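Search this manual
Category: Set-up and commissioning > Chore trials

Section 13. Setting up the card pick-up trial

The Kulham chore set tests whether a robot can do small household jobs without help. Card pick-up is the shortest of these. Results at Iltuton so far do not support unattended use, and the robot should be treated as a trainee throughout. Complete the trial in simulation before any attempt on hardware.

13.1 Loading the room

1. Start Rukodton and open the Ventura room list.
2. Select a room with dark tiled walls and a wooden work surface.
3. Check that the white lettered card is on the wood and tilted or upright. A card lying flat belongs to a different trial.
4. Leave the other props in place. Clutter is part of the test.
5. Set the run count to 80 and save.

Note – The lettering on the card is not scored. The robot is asked to lift the card and put it down again, and reading it is a separate chore.
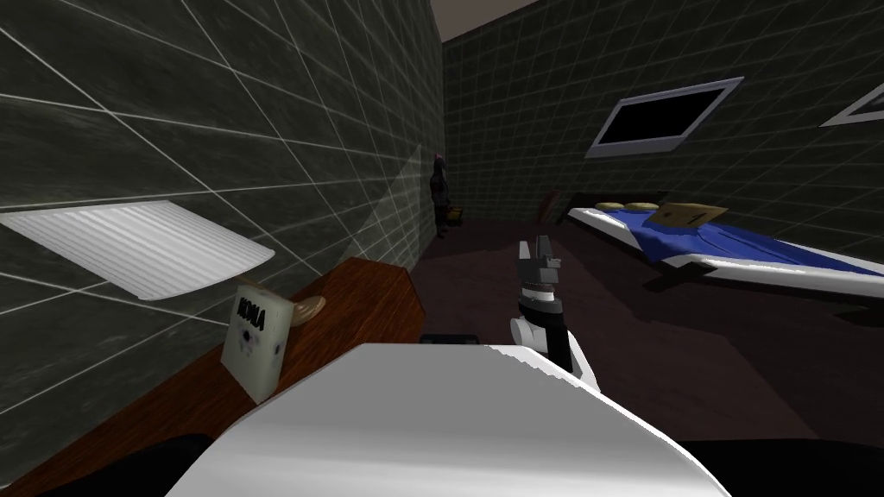 Tiled room, white card on the wood, gripper pointing upward.

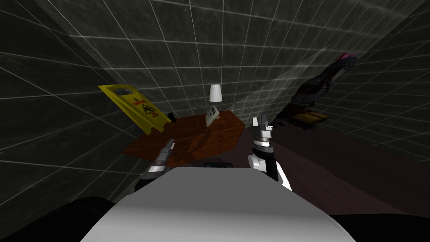
6. Send both arms to the start position. Wait for the status line to show READY.
7. Open the gripper fully and enter the card thickness in millimetres. The default is 2.
8. Press Run. Do not move the viewpoint until the first attempt has ended.

Caution – Simulated contact is more forgiving than a real table top. A grip that holds in Rukodton may crush or drop a real card. Limit the grip force before transferring any settings to hardware.

13.2 Reading the results

A run counts as a pass only if the card is lifted clear, held and set down inside the marked area. Pushing the card off the far side is a fail, even where the log reports contact. Error 1086 means the arm stopped short of the card; repeat step 6 and run again.

Do not average passes across rooms. A robot that manages one desk may fail at the next, and a combined score hides this. Tidying a whole room remains outside the scope of this release – see the chore table for the jobs currently supported.

Tags: household robots, simulation, gripping, set-up
2 comments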